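Part 2: Setting Up the Sorting Table

I do this on a plain white tabletop because small stuff shows up so well on it, but any clear surface will do (I used the Komier desk until May and it was fine!).

1. Clear everything off and wipe the top down. Let it dry before you go on.

2. Set the basket toward the back, near the middle. Mine is a shallow oval one, woven, with an open rim, and I love it for little things you'd otherwise lose.

Note: skip deep baskets. I tried the tall Ramine one and spent the whole afternoon fishing around in the bottom.

3. Stand bottles up on the left, caps on tight, labels facing you.

CAUTION: Check every cap before you move a bottle. I soaked 2 good notebooks that way.

4. Soft toys go in the center, play food on the right. My plush peach always ends up between the bottles, and I've quit fighting it.

5. Keep snack bags up front where you can grab them. Opened ones need a clip first, or you'll have crumbs in the weave.

6. Now fill the basket, smallest things first, and stop when they reach the rim. Anything over 200 grams stays on the table.

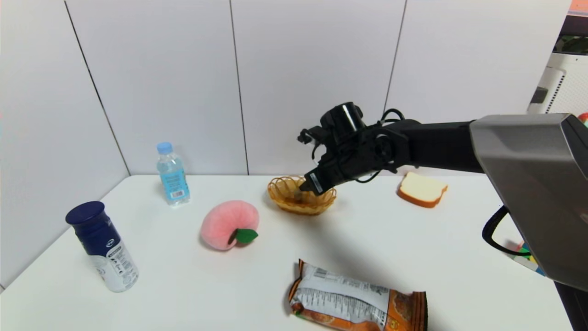

Dwynwen Morgan: I'd put the bottles away before step 4. Mine get knocked over every time I reach across for the basket, caps on or not.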